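Cloth folding project - how are you all getting your training data?

Club Boards > Student Projects > Manipulation

gristum_gal
Posted 22/10/2019

Hi all, first real post here after lurking since February. I'm in a robotics class and our team of 3 picked cloth folding as the semester project, mostly because the other teams grabbed the block stacking ones before we got to the sign-up sheet. We call ours Irkard (long story, it was a typo).

The plan is to collect demos with a handheld gripper, train on those, and then run it on the class arm. We have 20 demos so far and the arm does something that looks like folding if you squint. Mostly it grabs the table. How many did you all need before it started behaving? And did you do them all in the lab or take the gripper home?

sirken_dan
20 is nothing, sorry! We had 58 for our towel project last year and it still missed the corner on every other try. I'd keep everything in the lab though. Same table, same lights, same cloth. Get it working there first and worry about the rest of the world after you've got your grade.

yaoyao_builds
Going to disagree with Dan here. We did the lab-only thing and our policy learned our table, period. Someone put a different mat down the night before the demo and it just hovered there like it was thinking about lunch. Take the gripper home, use your bed, your couch, your kitchen, whatever you've got. The messier the better.

sirken_dan
Sure, if you have a whole year. She has a semester. With a few dozen demos spread over five rooms you get five rooms where it doesn't work.

yaoyao_builds
Or you get something that looks for the cloth and not the table! We switched with 2 months left and it was fine.

gristum_gal
OK, so you two clearly know each other, lol. Our instructor said pretty much what Yao said, but our grade is based on a run in the lab, so I see Dan's side too. Could we split it? Half and half?

Csenge Kiss
We run a split at our club and it's OK. One thing I'd add is to check your finger pads before you blame the data. Our first set was smooth and the fabric slid right out whenever the grip was a bit shallow. We swapped in a textured strip and half our "bad" demos went away. Also pinch the cloth so a little bit sticks up past the fingertips. If you only catch the very edge you'll lose it on the lift.

From my home set, dark red cloth on a patchwork quilt:
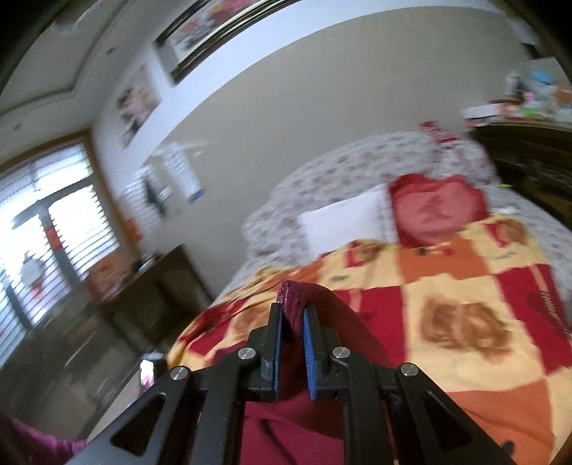

gristum_gal
Do you throw out the demos where the cloth slips?

Csenge Kiss
Keep the ones where you recover and finish the fold, and toss the ones where you gave up and started over. The recoveries are worth a lot since the arm is going to slip too and it needs to have seen what to do next.

sirken_dan
Hm, I'd toss both. We kept our recoveries and the arm started dropping the towel on purpose so it could pick it up again.

yaoyao_builds
Dan, that was because half your set was recoveries.

sirken_dan
It was not half. It was a lot, OK, fine.

gristum_gal
Haha, alright. I'm taking the gripper home this weekend - my roommate has a pile of old T-shirts she says I can have. I'll tag the slips in the file names so we can train with and without them and see. Csenge, did you glue your pads or tape them? Ours are on with double-sided tape and one corner is already lifting.

Csenge Kiss
We tried tape first and had the same problem with the corners. Go with glue, and let it sit overnight before you squeeze anything.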